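Support > Manuals > Kiani Gripper Kit > 4. Comparing two grippers

4.3 Running the stacking comparison

Complete the wiring check in 4.1 and the tool offset in 4.2 before you start. Both arms must be connected to the same Groris controller.

1. Set the controller to Manual and confirm that both emergency stops release cleanly.

2. Mark the build position with a square of black tape. Press the strips flat. A raised edge will tilt the first cube.

3. Home both arms. Open both grippers fully.

4. Enter a settle time of 1000 ms. Shorter values make the release look worse than it is on either gripper.

5. Load the stacking routine and assign one arm as Active. The other arm goes to Hold with its fingers open.

CAUTION: Hold keeps the motors powered. Do not reach between the arms until the controller shows Idle.

6. Run the routine at low speed, one cube at a time. Stop before each release and check the fingers from the side. 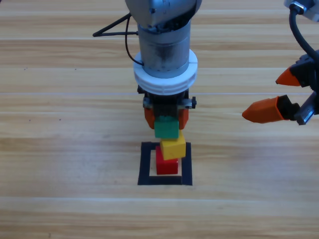
7. If a cube lands rotated, do not correct it by hand. Record the trial as it stands and continue. Rotation usually comes from uneven finger closing -- see the centering adjustment in 4.5.

8. Swap the Active and Hold assignments and repeat with the same cubes in the same order.

9. Export the log. The Flener viewer opens it directly. The Brulik viewer needs firmware 2 or later.

NOTE: The log holds 199 trials. Older entries are overwritten without a warning, so export between gripper changes.

NOTE: Compare release error and grip force separately. A gripper that closes harder will often place less accurately -- the combined score hides this.

Comments

benchtop_k: Step 4 fixed my double-release problem. Could the default be changed?

mro77: Cable on the Active arm kept catching at full wrist rotation. Limiting the joint in 4.2 helped.

oldservo: Where is the centering adjustment for the earlier mount? 4.5 only covers the new one.

Contact support | Copyright Kiani | Back to top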